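Craddock Shared Workshop
Gripper Build Group
Minutes of the meeting held 4 May 2023

Present: the chair, the note taker, the print and electronics leads, and members as signed on the sheet by the door. Apologies were received from the software lead, who sent written notes. These are covered under item 5.

1. Minutes of the last meeting

The minutes of the February meeting were read and accepted with one correction. Item 4 said the spare motor boards had been returned to the supplier. They had been set aside for return and are still in the locker. The note taker will fix the file copy.

2. Matters arising

Locker key. A second key has been cut and is with the print lead.

Cable covers. The floor covers ordered in February came in the wrong width and do not close over the two cables side by side. It was agreed to keep them for single runs and not order again until the bench layout is settled.

Name of the project. The group had left this open. Zundirero was confirmed for the hand-held pair. The earlier name, Punduden, stays with the tabletop arm so that old drawings still make sense. Members labeling files should stop using both names on the same part.

3. Money

The balance carried from last time was $501. Since then $175 has gone out, of which the larger part was rubber strip and the rest was screws, heat-set inserts and a roll of gray filament. No invoices are outstanding. One member asked whether the filament should come out of the general workshop fund, given that other groups have been printing with it. The chair said the general fund already pays for the printer itself and did not want to open that again. Left as is.

The request for a second battery charger was put off to the next meeting. The member who asked for it will bring a price.

4. Mechanical

The print lead reported on the housings. Both are now the version 2 shape. The old shape had a flat side that dug into the wrist, and members who tried it for long stretches complained of it in February. The new one is rounder. It is also slower to print, and a failed print now costs most of a day. Two members asked for the print profile to be put on the shared drive, and this was agreed.

Finger play. There is still sideways play in the fingers on one unit when they are fully open. It goes away as they close. The print lead thinks the pivot hole has worn and proposes a brass bushing. Another member thinks the screw is simply too short and is bearing on thread. Both will be tried, the screw first as it costs nothing.

Rubber. The ribbed strip holds cloth better than the smooth strip did, and the adhesive is the weak point. It lifts at the corners. Contact cement was suggested. The print lead has tried it on scrap and said it softens the print if too much goes on. A thin coat, left open for a while before pressing, seemed to be all right. To be tried on the left unit only.

Marker cubes. There was a long discussion of how the cubes are fixed. At present each cube sits on a post with one screw and can turn if it is knocked. Any turn throws out the pose for the whole session and is not always noticed until the data is looked at. Options were a second screw, a square post, or a drop of glue. Glue was ruled out as the cubes have to come off for the printed faces to be replaced. The square post was preferred. The print lead will draw it up and circulate it before cutting into the current housings.

It was also noted that somebody has been picking units up by the cube. Please use the handle.

5. Electronics and software

Written notes from the software lead were read out. In short:

Tracking is steady when the marker faces are clean and the ceiling lights are not directly reflected in them. Matte paper has helped. Glossy label stock should not be used again, and the remaining sheets can go to whoever wants them.

Time sync between the left and right units drifts over a long session. For now, recordings are to be kept short and restarted. A proper fix depends on the new firmware, and the software lead would like two clear evenings for it.

File names. The notes ask again that recordings be named by date, side and garment, in that order, with no spaces. Anything called "test" or "new" will be deleted at the end of the month.

The electronics lead added that the cable is the most common fault. Connectors have been replaced more than once on the right unit. Strain relief clips are being printed. Until they are fitted, members are asked to leave slack at the wrist and to check where the cable runs before starting.

A member asked if the units could go wireless. The electronics lead said the power side was possible and the video side was not worth the trouble yet. No action.

6. Arm

Short report only. The Punduden arm has not been run since the base plate was redrilled. The group working on it will level it and repeat the reach test before anything is mounted. The gripper fingers from the hand-held pair should fit the arm's wrist with an adapter, and a first drawing of the adapter was passed around. Comments to the print lead. The main one at the meeting was that the bolt heads foul the cable exit – the drawing will be changed.

7. Cloth handling trials

The trials have moved from towels to clothing. Towels were easy to repeat and showed most of the faults in the fingers, but the plan was always to get to shirts and dresses. The group has now logged over 40 folds with the version 2 housings.

Points raised:

Light fabrics bunch in the jaw. Once bunched they have to be let go and picked up again, and the second pickup is usually worse than the first. Opening the jaw more slowly was suggested. So was pressing down before closing, so that only the top layer comes up. Some members find the second method easier with the right hand and others do not find it helps at all. Both to be noted in the log so they can be compared.

Collars. Folding in the sides before dealing with the collar gives a flatter result. Not everyone agreed on this. The order is to be written down on each log sheet and we will look again when there are enough sheets to judge.

Pleats and belts. Loose straps catch on the finger joints. For now the strap is to be laid out straight before the first grip.

The table. The dark top gives good contrast with pale cloth and poor contrast with the navy and black items in the donation bag. A light cover sheet was proposed for dark garments. One member has an old bedsheet and will bring it.

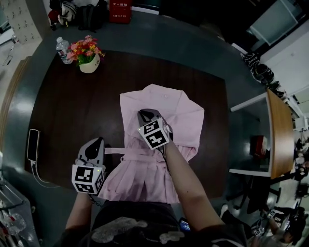
Both grippers at the table, the right one pressed down just below the collar.
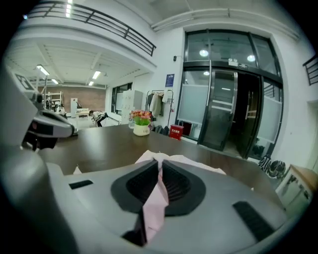
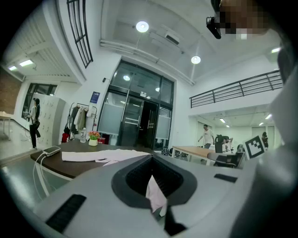 Log sheets. The present sheet has no space for dropped grips, and people have been writing them in the margin. The note taker will add a column. It was asked that the sheet also record which operator's settings were loaded, and this was agreed.

Garments for trials should go back in the bag at the end of the evening, unfolded. Leaving them folded means the next person starts with creases and the fold goes along the old line, which makes the result look better than it is.

8. Visit to Covthorpe

The workshop at Covthorpe has asked if the group would bring the hand-held pair over for an open evening. General feeling was in favor. Concerns were transport of the units with cubes fitted and whether there would be a table of the right height. The chair will ask about the table. Padded cases are not in the budget and the units will travel in a crate with foam, cubes off. Calibration would have to be done on arrival, so those going should allow an hour for setting up.

The arm will not go.

9. Any other business

Phones should be charged from the wall outlets and not from the recording computer. It has dropped a session at least once from the port being overloaded.

The soldering iron on the back bench has a loose tip. Do not use it until the electronics lead has looked at it.

A member asked for the group's drawings to be opened to the whole workshop. Agreed for the housings and fingers. The cube post will follow once it has been revised.

10. Actions

Chair: write to Covthorpe about the table and setup time.
Print lead: longer pivot screw, then bushing if needed; square cube post drawing; revised arm adapter; print profile to shared drive.
Electronics lead: strain relief clips on both units; check soldering iron.
Software lead: confirm evenings for firmware work.
Note taker: correct February minutes; new column and settings line on log sheet.
All: file names as in item 5.

Next meeting to be set by message once the firmware evenings are known.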